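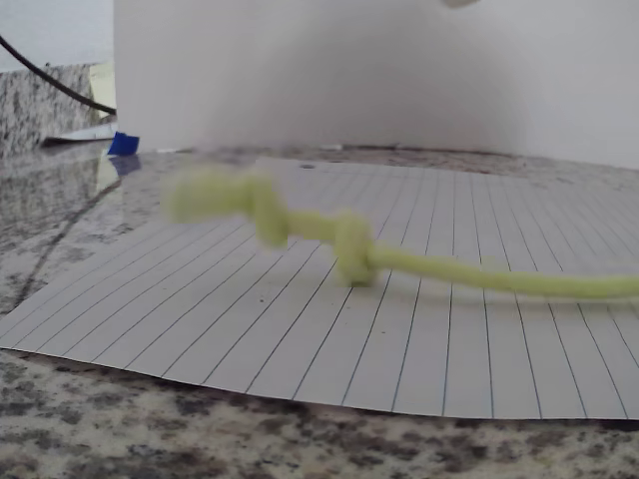 Cordón Misau en color lima, con dos nudos, sobre hoja rayada.

5 Nov 2020 | Por Josiane Guillot
Categoría: Cordones y juguetes de cuerda > Surtido corto

El Misau es un cordón suave, de tacto afelpado, pensado para practicar nudos y para juegos de mesa con las manos. Lo servimos en amarillo verdoso claro, un tono que se distingue bien sobre encimeras oscuras o jaspeadas y también sobre papel blanco. Referencia 2122.

Se vende por piezas de 148 cm, sin nudos. El cliente los hace donde le conviene, y un nudo simple apretado con los dedos es suficiente para la mayoría de los usos. La fibra exterior agarra sobre sí misma, de modo que conviene no tirar con fuerza si luego se quiere deshacer.

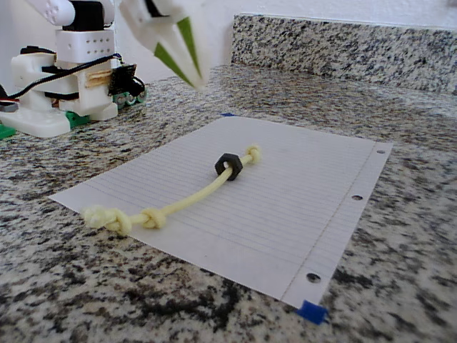
Para trabajar en la cocina o en cualquier superficie de piedra pulida recomendamos poner debajo una hoja de cuaderno. El cordón suelta algo de pelusa los primeros días y así se recoge mejor. Además, las rayas ayudan a colocarlo recto y a comparar la separación entre nudos.

La hoja se fija con dos trozos de cinta adhesiva en esquinas opuestas. La cinta azul de Soltano, en rollo de 25 m, se pide aparte.

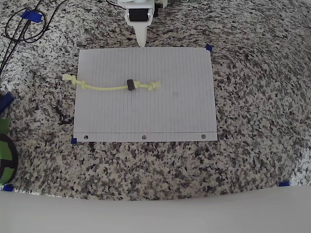
Lavado a mano, con agua fría y jabón neutro. Secar extendido, sin colgar. No planchar. Guardar sin nudos si va a pasar tiempo en un cajón, porque la fibra queda marcada.

Presentaciones: bolsa individual, caja de 225 piezas y caja de 300 piezas. Desde agosto la caja grande sale del almacén de Ikwood, y los pedidos mixtos con cuentas Mihăilă pueden llegar en dos bultos. Las cuentas negras cilíndricas se pasan antes de hacer los nudos de los extremos. 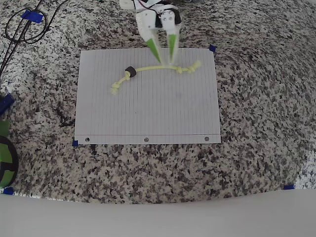 Nerea comenta que a ella le costó enhebrar la cuenta hasta que envolvió la punta del cordón con un poco de cinta, y pregunta si habrá una versión más gruesa. De momento solo hay un grosor.

Contacto: formulario de pedidos | © 2020 Soltano | Volver arriba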